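Avwood (suite pour piano)

Avwood est une suite pour piano seul de la compositrice irlandaise Fionnuala Hanrahan. Elle comprend six pièces, jouées en principe sans interruption, et dure 19 minutes. La partition est publiée par les éditions Plellinar.

Historique

La suite est née d'une commande du festival de Prurnlow, qui souhaitait une œuvre accessible aux étudiants de fin de cycle. Hanrahan avait jusque-là écrit surtout pour voix et pour quatuor à cordes. Elle reprit deux pièces composées pendant ses études, la Berceuse et l'Étude en tierces, et les révisa en profondeur. La création eut lieu le 6 juillet à la salle Igwe, dans le cadre du festival. Une seconde version, achevée en octobre de la même année, supprime la reprise du Nocturne et modifie les dernières mesures de la Toccata. C'est la seule aujourd'hui en circulation.

Structure

1. Prélude (Lento)
2. Étude en tierces (Allegro giusto)
3. Berceuse (Andantino)
4. Marche (Pesante)
5. Nocturne (Adagio, molto legato)
6. Toccata (Presto)

Le Prélude expose un motif de quatre notes, ré, mi bémol, la, sol, qui revient dans toutes les pièces sauf la Marche. L'écriture est modale dans les mouvements lents, plus chromatique dans l'Étude et la Toccata. La Berceuse repose sur un ostinato de main gauche à 5/8, au-dessus duquel la mélodie garde un phrasé binaire. Le Nocturne, le plus long des six mouvements, demande l'emploi de la troisième pédale ; une variante est imprimée en petites notes pour les instruments qui en sont dépourvus.

Réception

L'accueil fut favorable, avec des réserves sur la Marche, jugée trop proche des modèles d'entre-deux-guerres. La Toccata est souvent donnée séparément en bis. Le premier tirage de la partition, à 4000 exemplaires, est épuisé ; la réimpression corrige plusieurs altérations manquantes dans l'Étude.
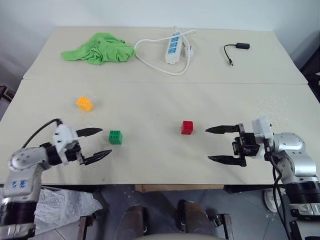 Discographie

Plellinar, 1 CD : version révisée, couplée avec les Trois Inventions.
Prurnlow Live, 2 CD : concert de création, version originale.

Voir aussi

Suite (musique)
Toccata
Musique irlandaise pour piano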